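Kite Day at Romside

We took the kids to the Romside kite festival in February, while both sets of cousins were staying with us.
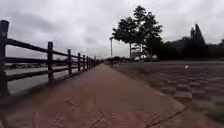 The red path and the rail fence.

Santosh Negi, who is married to my sister, had found it on the town website. Entry was free and parking was $3 if you used the Buvton lot, so that settled it. We were out of the house by 9:30 with six kids in two cars, a bag of sandwiches and one kite left over from last summer.

The festival has two halves. In the morning there are workshops in the community hall, and in the afternoon everyone goes outside and flies what they made. We signed up for the 10:15 workshop. The lady at the desk told us they had 242 kite kits for the day and that they usually run out by lunch, so come early if you want one.

Each kit had a sheet of paper already cut to shape, two sticks, a roll of string and a long strip for the tail. Helpers went from table to table. My youngest, who is five, needed me for the tape and the knots but did all her own coloring. The older boys finished in ten minutes and then wanted to start over because they didn't like their designs. One kit per child is the rule, so they turned the sheets over and used the back.

Lunch was our own sandwiches plus some fried potatoes from the Prajapati stand. The potatoes were good and the line was long. Next time I would send one adult to stand in it while the workshop is still going.

Flying started at 1:00. The wind was light at first and a lot of the paper kites just dragged. Umesh Kashyap, who ran the children's area, showed our group how to have one person hold the kite up and walk backward while the other keeps the string tight. After that four of our six got up and stayed up for a while. One lost its tail and one was stepped on – tears, then a cookie.

There was also a quilt kite made by the Givbridge elementary school. Every student had decorated a square, 978 in all, and the squares were joined into one big sheet. It was too heavy for the wind that day, so they laid it out on the grass and the kids walked along the edges looking for their favorites. Over the loudspeaker they gave last year's attendance as 3,255. It felt busy to me but we never lost sight of anyone.

A few notes if you are thinking of going with kids:

Bring your own tape. The tables share, and you wait for it.
Gloves are useful for the one holding the string.
The hall restrooms are much closer than the ones by the parking lot.
Write names on the kites before you go outside. Ours got mixed up with another family's twice.

We left at 3:30. The surviving kites are hanging in the hallway, and the boys have already asked for better string.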